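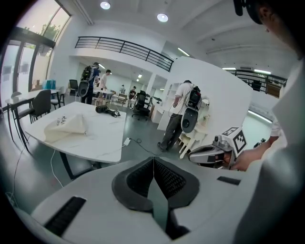 Main floor. Marble-patterned table with the cloth bag on it, smaller table by the windows.

Shared Office > Floor Group > Minutes
Filed under: Space & Furniture
3 comments | 15 shares

Floor group, July meeting, 9:30 a.m.

In attendance: Hala Shawky (chair), Yutong Li, Peiyu Fan, Yiran Qin. Minutes taken by Shuzhen Peng.

1. Minutes of the last meeting

Accepted with one correction. Yutong did not "agree" to the second shelving unit, she said she would look at the price. The secretary has changed the wording and doubts it will matter.

2. Cables on the floor

Yiran reported on the power strips. They are still on the open floor near the marble-patterned table, with white cords looping from one to the next and black cables going off on their own. She pointed out that this item has been on the agenda since spring under three different titles.

Peiyu has a quote from Kuton for a floor channel, $3633 fitted. Hala asked what "fitted" covers. Peiyu read out the paragraph and it does not say. Yutong asked whether a channel helps at all when the tables get moved every couple of weeks. Peiyu said the tables would have to stay put. There was some laughter.
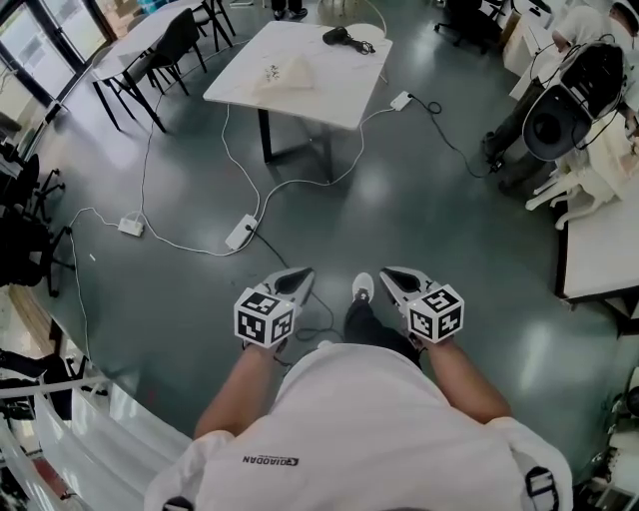

Yutong would sooner buy rubber cable covers, $66 a length from Bulden, and move them along with the tables. Yiran said the last covers we bought curled up at the ends and were worse to walk over than the cables. Yutong said those were a different make. The secretary remembers the same thing being said about the make before that.

Agreed: one length of cover to be bought and tried between the middle table and the nearest strip. No decision on the channel until Kuton says in writing what is included. Action: Peiyu.

3. Bags and other belongings on tables

Hala wants the tables clear by 6 p.m. so they can be wiped. Peiyu asked where the bags are supposed to go. Hala suggested the white shelving unit. Yiran said people won't walk across the room to put down a shopping bag when there is a table right in front of them, and a sign won't change that. Hala would like to try a sign anyway.

Agreed, without enthusiasm. Action: Hala to write the sign, short.

4. Window side

The Shao proposal is for a fixed bench along the glass in place of the small table and its chairs. Their drawing shows seating for a lot of people and no clothing rack - Yiran asked where the rack had gone. Peiyu thinks they drew it from the old plan.
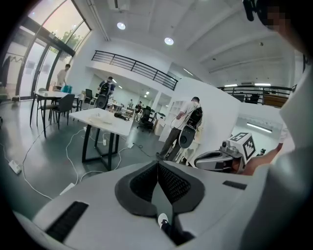
Window side, with the small table, the chairs and the clothing rack at far left.

Yutong noted that the doors are on that side too and the drawing has the bench running straight past them. Shao want $400 for a revised drawing. Hala said we should not pay to have their mistake fixed, and the rest agreed. Yutong to tell them so.

5. Chairs

Cirnari have offered a trade-in on the mesh-backed chairs. The leaflet promises "refreshed posture." Peiyu asked for a number instead and has not had one. Carried over.

6. Any other business

Yiran asked that the item on cables keep the same title next time.

Closed 10:40 a.m.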